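3.2. Percepción del tiempo y orden de la mesa de trabajo

El segundo bloque de entrevistas trató sobre la manera en que los trabajadores de taller distribuyen su jornada cuando no existe un reloj común. En el primer bloque, Duda había observado que los participantes de Cadorberg hablaban de las pausas como si fueran un lugar y no un momento: «salgo a la pausa», «me quedé en la pausa». Esta forma de hablar aparece también en Mollah, aunque con menos frecuencia.

Participaron 26 personas, todas con contrato de jornada completa. A cada una se le pidió estimar la duración de una tarea manual corta, primero sin mirar ningún reloj y después con la hora disponible. Las entrevistas duraron 30 minutos y fueron transcritas en el centro Cedis.
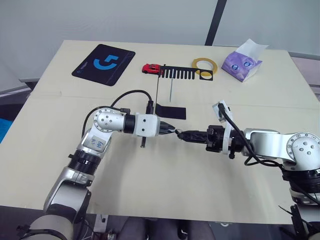

3.3. El reloj personal como instrumento privado

Los entrevistados distinguen con bastante claridad entre la hora «de todos» y la hora «mía». La primera corresponde al timbre, a la puerta y al autobús. La segunda se consulta sin comentarla, muchas veces debajo de la mesa o al lavarse las manos. Una participante de Mollah explicó que mirar la muñeca delante del encargado le parece una falta de educación, mientras que mirar el teléfono le parece una distracción permitida. Otros dijeron exactamente lo contrario, y por este motivo no proponemos una regla general.

El reloj inteligente (figura 2) complica esta distinción. Quien lo usa recibe en la muñeca la hora y además los avisos de otras personas, de modo que un gesto antes reservado al tiempo propio sirve ahora también para atender a los demás.
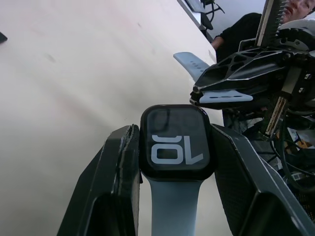

Figura 2. Reloj inteligente de caja negra con numerales de color gris claro en la pantalla.

Los participantes de mayor edad prefieren la esfera con agujas – varios mencionaron que en ella «se ve lo que falta» – y consideran que los números obligan a hacer una resta. Esta preferencia no se relaciona, en nuestros datos, con la precisión de las estimaciones.

3.4. La superficie despejada y la espera

Una observación que no estaba prevista en el guion se refiere al espacio. En Jusix, los trabajadores apartan los objetos hacia el fondo de la mesa cuando creen que la tarea siguiente va a tardar en llegar. Duda interpreta este gesto como una forma de medir: la parte libre de la mesa indica a los compañeros que se está esperando. Nosotros compartimos esta lectura con cierta reserva, porque el orden puede responder también a la costumbre de la casa.

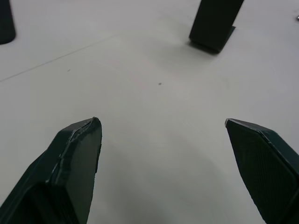 Figura 3. Superficie blanca de trabajo con dos objetos oscuros verticales hacia el fondo.

Las estimaciones realizadas en espera fueron más largas que las realizadas durante la tarea, resultado que coincide con lo descrito en el primer bloque. En dos entrevistas la persona corrigió su respuesta después de consultar la hora; ambas se conservaron con el valor inicial y la corrección se anotó aparte. El análisis de las pausas compartidas se presenta en la sección siguiente.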